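Can I walk the whole Multow motocross track on race day?

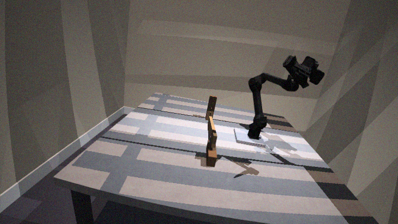
Page last changed: 16 Aug 2022

Nighat Hayat
My first ever motocross meeting is at Multow next month and I can't wait! Does a normal ticket get you round the whole circuit, or are you stuck in one spot?

Wajid Niazi
You can walk nearly all of it, and you should! Start at the big double jump by gate 2, then head up the bank for the second race – you see 12 corners from there and the noise is brilliant. Only the pit lane costs extra (£25 when I went in March).

Bekard
take ear plugs

Carrillo
Lovely day out. The far side shuts between races while they water the track, so cross early. Wear old boots!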